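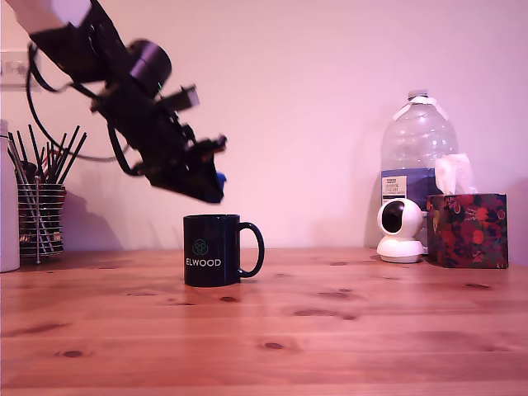

1,187 words

What Stays on a Shared Desk
Project report, Introduction to Household and Workplace Studies
Yanti Govindasamy
April 3, 2020

1. Background

My project looked at the small objects that end up on a shared work table and stay there. I started with a simple complaint. The table on the second floor of the Kinnear building is used by students from several courses, and people often say there is no room to work on it. The table itself is a good size. I wanted to find out what was taking up the space, and whether people would miss those things if they were moved.

Our course reader has a chapter on kitchens that makes a useful point about counters. Things used every day and things never used at all can look the same, as both of them are just sitting out. I wanted to see if this was also true of a work table.

2. What I looked at

I limited the project to the end of the table closest to the wall, near the outlet. This end collects the most because people sit down there to be close to the power. I left out laptops, bags, coats and anything else that came and went with a person. An object counted as "staying" if it was there on three visits in a row.

The things I followed most closely were these:

The mug (black, with a teal pattern and the name ELWOOD)
The wire-mesh pen holder
The white container next to it
The big water bottle with the Tesco label
The tissue box with the dark floral pattern
The white dome camera

I visited the table 37 times during the term, at different times of day. On each visit I wrote down which objects were there, whether they had moved since the last visit, and whether anyone used them while I was sitting nearby. I also asked 15 people who use the table to fill in a one-page form. The form asked which things they thought belonged to the table, which they thought belonged to a person, and which they would put away if it were up to them.

3. What I found

3.1 The pen holder

Everyone who filled in the form said the pen holder belonged to the table. It was also the thing that moved least. It stood by the wall on every visit, and people reached over to it without looking up.

It is quite full. The pens stand in a bundle and spread out at the top, so it takes up more room in the air than it does on the wood. I asked Delska, the office that looks after the building, for permission to test the pens, and they agreed. More than half did not write. Several people told me they had picked up a dead pen, tried it on a corner of paper, and put it back. I did this myself twice before I thought about it.

This was the clearest result of the project. The holder is used all the time, but most of what is in it is not usable. Because the holder looks full, no new pens get added.

3.2 The mug

The mug was the object people disagreed about. Nine of the forms said it belonged to a person. The rest either said it belonged to the table or left the line blank. Two people thought it was a spare for visitors. The name on the front did not settle the question. Some read it as a person's name and others as a company.

The mug moved more than anything else. Because it has a handle and no fixed place, people pick it up and set it down wherever there is a gap, and that is often in the middle of the work area. On my form, the mug was named more than any other object as being in the way. It was also the object people were least willing to put away. The reason they wrote down was usually the same: somebody might come back for it.

3.3 The water bottle and the tissues

These two share the wall side of the table. The bottle is large and clear with a white cap, and it was often pushed back against the wall with the tissue box near it. Tissues were used on 22 of my visits. I saw the bottle used on four.

The tissue box was the only object that anyone said they liked having there. One person wrote that the pattern of red, pink and green on navy made the table look less like an office. I did not have a question about looks on the form, and I should have included one.

The bottle is harder to judge. It is tall, so it takes up little of the surface for its size, and most people did not list it as a problem. When I asked who filled it, I got no clear answer.

3.4 The camera and the container

I asked about the dome camera only as an object on the table. It has a round white base, and people treated it the way they treat a lamp. They worked around it and did not pick it up. No form listed it as something to put away.

The white container beside the pen holder was mentioned on just two forms. Several people were surprised when I pointed it out to them. I think it goes unnoticed because it is plain and stands next to something busier.

4. A trial change

In the last two weeks I tried one small change. I sorted the pen holder and took out the pens that did not write. I also put a Pilside tray at the wall side, with a card that said "Mugs and cups here." The tray came from home and cost nothing.

The pen holder was easier to use right away, and people said so without being asked. The tray did less well. The mug was on it for the first four visits. After that it was back among the papers on most visits, and the tray had started to collect paper clips and a Grundix stapler. By the end, the tray was one more thing that stayed on the table.

5. Problems with the project

I did all the visits myself, so I only know about the hours when I was free. The evenings are missing almost completely. I also sat at the table while taking notes, and I used the tissues and the pens like everyone else, so some of the use I wrote down is my own. The form had a weak question about ownership. It gave two choices, table or person, and people wanted a third for things left by someone who no longer comes.

Fifteen forms is a small number. Several of them came from friends who knew what the project was about.

6. Suggestions

Test the pens at the start of each term and remove the ones that are dry.
Keep the tissues where they are.
Put a note by the mug for two weeks asking the owner to collect it, and then move it to the kitchen shelf.
Do not add trays or boxes to the table until something else has been taken off.

I sent these to Delska with a copy of my visit notes. They have agreed to the first one and will try it in December. The blank form and the full visit log are in the appendix.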